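Search tips
Enter keyword

Covering and Protecting Equipment in a Shared Workshop
By Heino Kairys
3 May 2022
Filed under: Workshop Care, Storage

Dust, coolant mist and adhesive overspray settle on anything left standing in a workshop. Two inexpensive measures deal with most of it: film on smooth surfaces, and a ribbed sleeve on parts that bend. The notes below cover both, along with storage of small cases and the care of steel racks.

Clear film

Use a film that stays transparent after handling, so that seams, screws and wear marks can be checked without unwrapping. Cut the piece 50 mm longer than the section to be covered and fold the surplus under at each end. Start the wrap at the lower end and overlap each turn by half its width. Secure with low-tack tape only. Packing tape leaves a residue that takes longer to remove than the dust would have.

Stop the film short of any joint. Film carried across a hinge wrinkles, tears along the fold and sheds fragments into the gap. Keep screw heads accessible where they are tightened on a schedule.

Replace film when it clouds. In the Grostville shop we change it every 300 hours of running time. Grinding areas need it sooner.

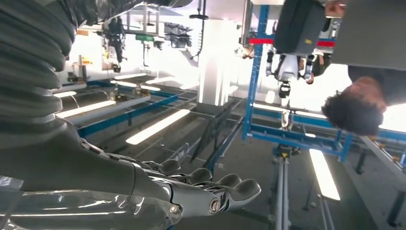

Clear film over a smooth gray forearm, with a ribbed dark gray covering farther up. The hand is left bare.

Ribbed sleeves

A corrugated sleeve flexes with the part and keeps grit out of the folds beneath it. Measure at full extension, then add one rib. A sleeve cut to the resting length will pull off its clamp the first time the part straightens.

Clean the ribs with a soft brush along the grooves, then a damp cloth. Compressed air drives dust under the end clamps and should be kept for flat surfaces. Do not use solvent on a rubber sleeve unless the maker's sheet permits it.

Hex-socket screws

Clear the socket with a pick before inserting the key. A key seated on packed dust will round the corners. Use a full-length key, not a worn one with a chamfered tip; worn keys can be ground back 2 mm and reused. Wipe off any oil that reaches the film, as it loosens the tape.

Cases

Label every case on a lower corner, same corner throughout. Small yellow labels read well on black plastic. Tamunoemi Etim keeps our case register and writes the shelf number only, with the contents listed on a card inside the lid. Case 1746 is the spare key set.

Close both latches before lifting.

Steel racks

Square tubing collects swarf on its upper faces and inside any open end. Fit plastic end caps. Wipe crossbeams weekly and touch up chipped paint before rust starts; sand the chip to bare metal, prime, and leave overnight before the color coat. Check that bolts at the crossbeams are tight whenever the rack has been moved.

Leave clearance between a rack and the nearest column, enough to pass a broom on both sides. Ours was set too close until September, and the strip behind it had to be cleaned with a vacuum wand.

Tags: dust covers, hex keys, labeling, steel racks, plastic film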